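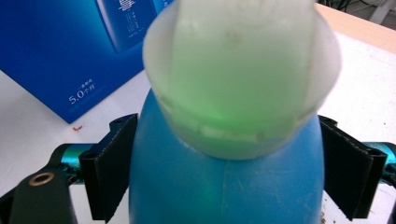
Agata Pace asked last time whether we couldn't just buy one big jug of detergent and be done with it. Fair question. Start there, then slide 2.

## Opening (keep it short!)

- Thank Rocío Cuevas for the room
- Show of hands – who fills the cap to the top? Wait for it. Don't tease anyone
- Blue bottle stays on screen while people sit down

## Cap problem

- Caps are big. Bigger than any load needs
- Wide white cap, you tip it, you stop when it looks full. That's how most of us learned
- See-through plastic helps a bit, only if you hold it up to the window
- Marks inside a cap are hard to read in a dim basement. Bring own cap, pass it round, grease pencil line drawn on it
- Tell the Bremside story: shared laundry, 229 loads written down on the clipboard, over 700 caps of soap gone. Pause. Let them do the math
- Towels came out stiff, machine smelled like a pond

## What we changed at Warkby

- One line on every cap, black marker, redo it when it fades
- Small load = half the line
- Bottles live on the low shelf now, not on top of the dryer. They walk off when it spins
- Rinse cap under the tap after, else you get the blue crust round the rim
- Sign above the sink. First sign had too many words, second one just said HALF. Second one worked

## Refills

- Old bottle is fine to keep using. Scuffs don't matter, cracks do
- Check the seam before you fill – squeeze it empty, lissten for air
- Funnel!! I forgot it in December and did the whole floor
- Same product back in the same bottle. Never mix leftovers, never put bleach in a soap bottle
- Label it even if you're sure you'll remember
- Cost: refill pouches, we spent 375 for the year, all machines. Have the reciept sheet if anyone asks

## Back to Agata's question

- Big jug is cheaper, yes. Too heavy for half the building, and people pour more out of it
- Compromise: jug stays in the locked cupboard, little bottles out on the shelf
- Rocío tops them up on her rounds, ask her how long it takes

## If time

- Powder vs liquid – skip unless someone brings it up
- Cold wash, one minute max
- Spare markers are in the tote bag, hand out at the door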